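Play kitchen on one table: how do you lay it out so the middle stays clear? 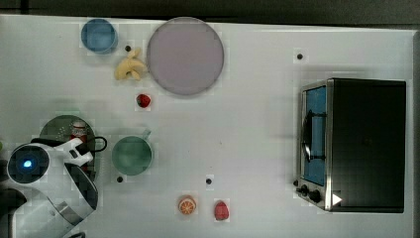 Posted in Play Spaces and Small Rooms, September 2021

Hi everyone! I'm setting up a pretend breakfast table for the kids' corner at our community house in Lerthorpe and I'm having way too much fun with it. I have one white table, a mix of real dishes and toy food, and a strong wish that whoever sits down should have space to play without shoving everything aside first.

So far I've been pushing things out toward the edges and leaving a big open area in the middle. There's a small blue bowl, a yellow banana, a lavender plate (the biggest round thing on the table, and I love the color), a tiny red strawberry, a dark green plate, a green mug, and a red-and-white bottle that I'm calling ketchup until somebody tells me otherwise. The kids are three to seven years old. They come in twice a week and they play hard!

What I can't settle:

Should the food start out on the plates or next to them? I've been leaving the big plate empty so there's an obvious place to serve something, but my sister says an empty plate looks unfinished.

Do the dishes need to match? Mine plainly don't. I could buy a set, but I like that every piece is a different color, and I have a feeling the little ones like it too.

And how much is too much? I've got a whole tub of toy food in the closet (pizza slices, peas, a fish, a frankly enormous loaf of bread) and every time I walk by it I want to add more.

I'd also love to hear how you get everything put away at the end. Right now it all goes into one tub and the strawberry goes straight to the bottom, every single time.

Thanks so much, I'm all ears!
Sofia Tsolakis

Eino Koivisto

Oh, I could talk about this all day! I ran the play corner at the Pastau library for years and the kitchen table was always my favorite part.

Keep the middle open. You've got that right already, so please don't let anyone talk you into a centerpiece. Kids need a spot to bring things to. If the table is full when they sit down, the first thing they do is sweep it clear with one arm, and then your mug is on the floor.

On the plate, I'm with you and against your sister (sorry!). An empty plate asks for something. Put the banana beside it and almost any four-year-old will put the banana on it before they've even got both knees on the chair. If you serve the food for them, they look at it, approve of it, and wander off. I tried it both ways many times and the empty plate won by a mile. The exception is the very first visit for a shy child. Then I'd put one thing on one plate and slide it over as if I were serving them lunch, and off we went.

Don't buy a matching set! Different colors give you so much to talk about. "Can I have my soup in the blue bowl?" works beautifully when there's just one blue bowl. With four identical bowls you have to say "that one, no, the other one," and it all gets muddled. You can also sneak in some sorting. Red things together, green things together. Your plate and your mug are both green but one is a lot darker, and that kept my older ones arguing happily for ages when we had something similar. Is it the same green? Is it a cousin? They had opinions.

As for how much, I stopped at 5 foods for the under-fives. The older ones could handle more, but they got more by asking me for it, and that turned into its own game, because I became the grocery store. I had a shelf behind me and a hat. I'd do that with your big tub. Leave it in the closet and let it be the shop. The loaf of bread can be a special order!

A few smaller things:

Put the small round pieces where you can see them from your own chair. The strawberry is exactly the sort of thing that ends up in a pocket or a mouth. If any three-year-old in your group still mouths toys, leave it out that day and check whether it's big enough for them in the first place.

Put the mug a little way in from the edge, with the handle pointing toward the middle of the table. Handles that hang out over the side get caught on sleeves.

If any of your dishes are real ceramic, swap them for something that bounces. You said real dishes and I winced a bit. We lost a lovely saucer in my second week and I spent the afternoon on my knees with a flashlight.

For cleanup, I stopped using one big tub completely. I had a flat tray for dishes and a shallow box for food, and the kids did nearly all of it themselves once there were only two places to choose from. Bottles counted as food. There was a long debate about that and I lost.

Please come back and tell us how it goes!

marmalade_lane

we just use a tub. stuff gets lost, we buy more lol

but yes to mismatched dishes, ours are all from yard sales and my twins each have "their" plate. nobody is allowed to touch the purple one. cute table btw!!

Dot from Curneck

I love this question, and I love that you named the ketchup.

I have a slightly different take from Eino on the open middle. I do leave it open, but I put one placemat in it for the younger group. It gives them a target and it keeps them from lining everything up along the table edge, which my lot adore doing and which always ends with a crash. A plain paper sheet works too. You can trace the plate, the bowl and the mug on it with a marker, and now you've got a matching puzzle for free! They'll set the table over and over. Mine did it all through one rainy October and I went through a whole pad of paper.

Tracing is also the best cleanup trick I know. I line the tray with paper and draw around each dish, so there's a circle for the big plate, a smaller circle for the bowl and so on. At the end everybody hunts for the right shape. You can see in a second what's missing. For the strawberry I'd draw it its own little spot and color it red. Once a thing has a parking place the kids get very strict about it.

About the amount of food, I'd go by what you can put away in the time you've got. We have a short gap between groups, so I put out less for the first one and more for the second. Swapping works better than adding, too. Take the banana away for a week and bring out the peas, and when the banana comes back it's a celebrity.

One more idea, if you have kids close to seven: give them a notepad and let them take orders. They will write down things you don't have. I once ordered toast and was brought a bowl, a mug and a bill for 514 dollars. I asked for a discount and the bill went up to 1,389.

And wash the toy food more often than you think you need to. Warm soapy water, rinse, then dry it on a towel with any holes facing down so water doesn't sit inside.

Sofia Tsolakis

You are all wonderful, thank you! Eino, the grocery store idea is going in right away, and I already know which hat. You're right about the real dishes too, I'll go through them tonight with a more suspicious eye.

Dot, I traced the plate and the bowl on the back of an old poster this afternoon just to try it and ended up doing the mug with its handle as well. It looks great! I'm going to make one sheet for the table and one for the tray. The strawberry gets a parking place.

My sister has been informed about the empty plate. She'd like it noted that she still thinks the banana should be on it.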